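Subtitles First: The Technical Side of the Vokenthorpe Short Film Festival

The Vokenthorpe Short Film Festival received 2,686 entries this year and will show 137 of them. The head of projection, who is also responsible for file delivery and subtitling, agreed to talk about what happens between selection and screening. The conversation took place by phone on a Sunday, while test files were being copied to the server in the main hall.

The first subject was rejected files. Every selected film has to arrive as a digital cinema package, and the festival checks each one before it is assigned a slot.

"We play the whole thing, start to finish, in real time," the head of projection said. "A checksum tells you the copy matches the original. It says nothing about whether the original has a black frame in the fourth minute."

The most common fault is frame rate. Many short films are shot at 25 frames per second and delivered at 24, with the sound stretched to match. When the conversion is done well, the result is a small drop in pitch if no correction is applied. When it is done badly, the picture stutters on slow pans.

"Pans and end credits," the head of projection said. "Those are the two places I look first. If the credits scroll smoothly, the rest is usually fine."

The second most common fault is loudness. Short films are often mixed on small speakers, then played in a room with 100 seats and a full set of surrounds. The festival does not remix anything. It notes a fader setting for each title and the projectionist on shift applies it between films. Changes within a program are kept small, and a film that sits far outside the normal range is sent back to its makers with a request for a new mix.

Asked how often that request is met, the head of projection said most makers reply within a day. "They want it to sound right. Usually they didn't have access to a big room and they know it."

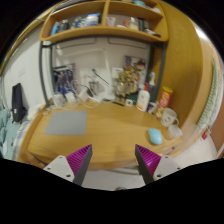

Page last changed: July

Subtitles take up the larger part of the schedule. Until last year the festival accepted subtitles burned into the picture. It now asks for a separate timed text file with every film that has dialogue, including films in English.

"Burned-in text can't be fixed," the head of projection said. "If there's a spelling mistake, it's there forever. With a separate file I open it, correct the line, ask the director to approve it, and make a new version of the package the same afternoon."

The text is prepared in Borkeleo, a timing program the festival adopted after trying several others. Its main advantage, according to the head of projection, is that it flags any line that stays on screen for too short a time to be read. Its main weakness is the way it handles italics, which have to be checked by eye after export.

Two of this year's titles were given as cases. "Tanguy," a drama set on a river barge, has long stretches in which several characters talk over each other. The first set of subtitles tried to carry every voice and filled three lines at a time. The version that will be shown keeps to two lines and drops some of the background talk, with the director's consent.

"Prerna" had the opposite problem. The film has little speech, but much of its plot is carried by handwritten letters. "You have the letter on screen, and you have to put the translation somewhere," the head of projection said. "At the bottom it covered the last lines of the handwriting. We moved it to the top for those shots and back down for the rest."

The films will be shown in 6 programs, each built as a single playlist. Aspect ratio decides part of the order. The side masking in the main hall is moved by motor and takes several seconds to travel, so titles of the same shape are grouped where the programmers allow it.

"They argue for the mood, I argue for the masking," the head of projection said. "They win most of the time. I just put in a longer black."

Each playlist is run once in full before the doors open, with house lights on automatic cues. A second copy is kept on a separate drive in the booth. Makers who need to replace a file after the check may still do so, but the new version goes to the end of the line and is played through like any other.

On the subject of next year, the head of projection expects to publish the delivery sheet earlier and to add a page on timed text, with a sample file that makers can open and copy.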